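The Projectionist Who Became a Director by Accident

Lies Postma would like it known that she did not set out to make a film about a ferry. She set out to make a film about a divorce, and the ferry was where the couple would have the argument. Then the actor playing the husband got a television job, the one playing the wife stopped answering her phone, and Postma was left with a boat she had already paid for.

"So I filmed the boat," she says. "It was the only cast member under contract."

Madlow, the feature she built out of that boat and the town it serves, played to a full house at the Heffernan in September and has been creeping from one small theater to the next ever since. It runs 100 minutes. A distributor asked her to get it under ninety and she agreed to think it over, which she did, on the train home, for as long as it took to reach the next station.

We meet in the upstairs café at the Heffernan, where she worked as a projectionist for eleven years. She still gets the staff price on coffee. She is wearing a coat indoors and keeps it on the whole time, explaining that the heating up here was broken when she started and she never got out of the habit.

The story of Madlow is simple enough to fit on a napkin, and for a while it did. A deckhand called Udeno learns that the crossing will be closed at the end of the season. He tells no one. For the rest of the film he takes tickets, coils ropes, and listens to people make plans that depend on a boat they are about to lose.

"People keep asking me when something is going to happen," Postma says. "I tell them it happened in the fourth minute. The rest is him carrying it around."

Udeno is played by a roofer she met in line at a hardware store. He had never acted and was suspicious of the whole business. She says he asked to read the script, read it, and handed it back with most of his own lines crossed out. She kept nearly all of his cuts.
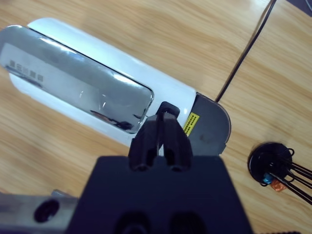
Forty Crossings

The shoot took 40 crossings. The ferry company let her crew ride free on the condition that they never delay a departure, so every scene on the water had to be finished by the time the ramp came down. If an actor fluffed a line near the far bank, they all rode back and tried again.

"You find out who gets seasick," she says. "On a river. I wouldn't have believed it either."

The sound was worse. The engine sat under everything, a low grinding note that her mixer first tried to remove and then gave up on. In the finished film it stops exactly once, in the scene at the kitchen table, and at the screening I went to a man behind me gasped as if someone had been shot. Postma is delighted to hear this. She asks what he looked like.

Money came from the usual places, meaning her savings and a very patient brother-in-law. There was also a small grant from Miltex, a textile firm in town, whose only request was that somebody in the film wear a decent scarf. Somebody does. It is on screen for most of the second act and gets a bigger laugh than any of the jokes.

A Seat at the Back

She went to the first public showing with a notebook, meaning to write down every point where the audience got restless. The Heffernan sold 212 tickets. She wrote down one word, "cough," and then watched the movie.

What she noticed most, after all those years in the booth, was that the picture was a hair out of focus for the first reel change that wasn't one. "It's all digital now, there are no reels. But my body still woke up every twenty minutes to go and switch projectors. I nearly stood up twice."

The next project is the divorce film, again. She has a new husband and wife lined up, both of whom answer their phones. It takes place entirely in a parked car.

"No boats," she says, and then, buttoning the coat, "There's a car wash. We'll see."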